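Repainting a north-facing box room, part two: the colour

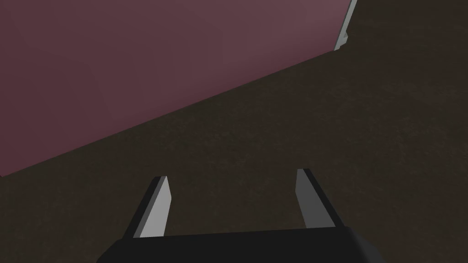
Why does a paint colour look different on the wall from how it looked on the card?
Mostly it comes down to the light in the room, the size of the painted area and whatever sits next to it, and a card in a shop has the wrong version of all three.

Part one covered the filling and sanding, so I won't repeat it. The walls had been left for a week and the dust had settled on everything I own. What remained was choosing a colour, which I had assumed would take an evening and took most of February.

The room is small, faces north and has one window above the radiator. North light is fairly steady through the day and leans blue. A warm grey loses its warmth in it, and most creams go faintly green. I had read this several times and still bought a tester of cream. It went green.

The shortlist after that was two colours. One was Illon, a dull plum. The other was Gorside, a brown with a little red in it, which I had been considering for the skirting and door. I wanted to see each one alone and then both together, at the times of day when I use the room. That means before work, and again after dark with a lamp on.

Painting patches straight on the wall is the usual advice and I think it is poor advice. The old colour surrounds the patch and pulls your eye towards it. The patch also leaves a raised edge that shows through the final coats unless you sand it back. I used lining paper instead, cut into pieces as wide as the roll and as long as my arm. Two coats each, with a bare margin left at the edges so that the paper could be held up without smudging. Low-tack tape at the corners. Move the sheet to a different wall each morning.

Luana Paiva, who did our hall two years ago and has painted far more rooms than I have, told me to look at the sheets in the corner first. Two walls of the same colour reflect on to each other, and the colour in the corner is stronger than it is anywhere else. If you can't live with the corner, choose something paler. I fixed two sheets of Illon at a right angle and she was correct. It was noticeably redder in the fold than on the flat.

Finish matters as well. Both testers came as dead matt, and the skirting was always going to be eggshell. A matt surface scatters light in all directions, so it looks a little chalky and paler. Eggshell throws some of it back in one direction, so from most angles the same tint looks deeper. I had a small tin of Gorside mixed in eggshell before deciding, and compared with the matt tester it could have been a different brown. I preferred it.

The lamp was the part I got wrong. It had a 2700K bulb, and under that the plum went towards brown and the gap between wall and skirting nearly closed. I tried a 4000K bulb, which kept the colours apart but made the room feel like a dentist's. The bulb now in use is 3000K with a CRI above 90. CRI is the figure on the box that tells you how faithfully a bulb shows colour, and cheap ones often sit near 80. Reds suffer first at the low end, so anyone painting a plum, a maroon or a terracotta should check it before blaming the paint.

Undercoat: grey, mid-tone. Deep colours over white take more coats, and every scuff later on shows as a bright line. The man at the trade counter tinted it for nothing when I asked.

Final quantities for the walls were two coats of undercoat and three of Illon. The third coat was needed only on the window wall, where I had rolled too thinly, but a single wall with an extra coat can show at the corners, so they all got one.

Still to do: the back of the door, the inside of the window reveal and one length of skirting behind the radiator that I can reach only with a long-handled roller I don't yet own. Part three will be shelves, once the timber arrives on Monday.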